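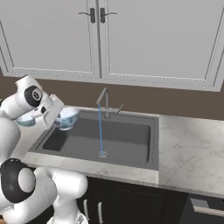 The Tundlow Kitchen

Posted October 3, 2022
By Esovska
Print this story | E-mail this story

The method had three stages. In the first, a policy was trained on 600 rendered episodes at the sink. In the second, the marble, the cabinets and the wall were given new textures. In the third, the water was turned off and the policy was not told.

Tulside had paid for the third stage and wanted a number.

I ran 80 trials with the stream on. The arm held the bowl over the back corner of the basin, moved it under the spout, waited, and set it on the counter to the right. Mean wait under the spout was 670 steps. The limit was 700.

I ran 80 more with the stream off. The faucet was the same mesh. The lever was at the same angle. The arm moved the bowl under the spout and waited until the limit ended the episode. It did this in every trial.

I logged the result as a dependence on one visual cue. Thorlacius, the older controller, had no camera input and could not show the effect. It put the bowl down on schedule, rinsed or unrinsed.

Tulside asked what the arm was doing during the wait. I wrote that the joint velocities were zero. They asked again. I plotted the wrist torque, which was flat, and attached it.

Before closing the file I raised the limit, started one dry episode and went home. In the morning the step counter had nine digits. The bowl was under the spout, level to within the tolerance of the log. I turned the water on.

It waited 670 steps and put the bowl down.

Print this story | E-mail this story

Reader comments (3)

gridsearch: Which seed?

marlpit: I would have left the water off one more night to see.

oldvalve: The step counter would overflow on our build. Good story anyway.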